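Home | Notebook | Reviews | Bench | Contact
Print this entry | E-mail this entry

Flusel trial kit, shirt module, first pass

8/21/21

Okay, so I've had the Flusel kit long enough to have opinions, and Vandana wants them written down before the trial license runs out in September. We're looking at the teach-by-demonstration package from Vidal: you wear the head camera, fold the thing the way you'd like it folded, upload, and their service sends back a policy for the arms. That's the pitch anyway! I did shirts, because towels make every product look good.

Setup was painless. The headband is comfy (Sandrine disagrees, she says it pinches), and the camera paired the second time I tried. The app asks for a busy background in at least part of your set, so the bedspread with all the blue and green paisley got the job. I like that they ask. The Pirkwood kit we tried last year fell apart on anything that wasn't a plain table.

The flattening step is where I spent most of my time. One palm down in the middle of the shirt, fingers spread, and the other hand pinching the front edge just under the collar.

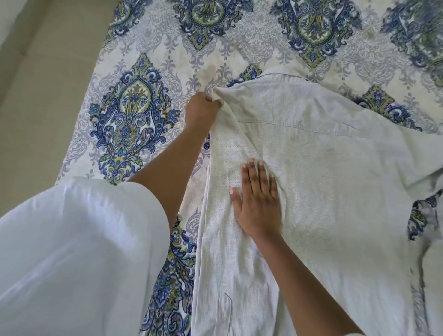
Their guide says to keep both hands in view and pause between moves, and the pausing drove me nuts. You don't fold like that! Your hands want to get on with it. Homa read the guide more carefully than I did and found that the pause can be turned down to 2 seconds in the settings — much better, and I redid the lot after that.

The upload came to 2,761 clips once their software had chopped everything up, which sounds grand until you see how short the clips are. Processing took 24 hours. Support answered my e-mail in French for some reason, so Ysaline translated, and it was a perfectly nice answer about lighting.

Gripes so far:

- The auto labels mix up "sleeve" and "hem" a lot. I fixed mine by hand and would love a bulk edit button.
- No way to mark a bad attempt while you're recording. You have to remember it and dig for it later.
- Price per garment type. Marjatta asked if a polo counts as a shirt and we still don't have a reply.

What I do like is how it handles the end of a fold. You square up the bundle with a hand at each side, collar at the top, and hold still, and the app takes that as your finished state. 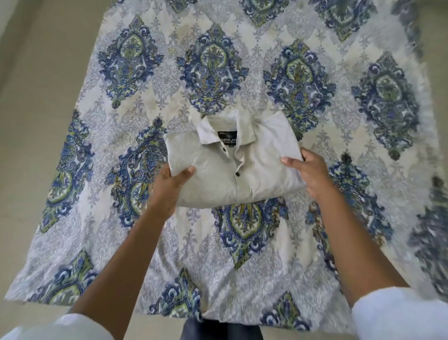
Still to do

Run the returned policy on the arms at Ekasstead, three shirts to start with, same bedspread and then a plain one. Ask Vidal whether we can keep our raw recordings after the trial. Homa to try the headband with glasses on. If the arms can manage a collar I'll vote for buying it, and if they can't I'd still take the labeling app on its own, bugs and all.

Recent entries
Pirkwood kit: final notes
Gripper pads, which ones to reorder
Towel runs at Ekasstead
Headband padding ideas (Sandrine)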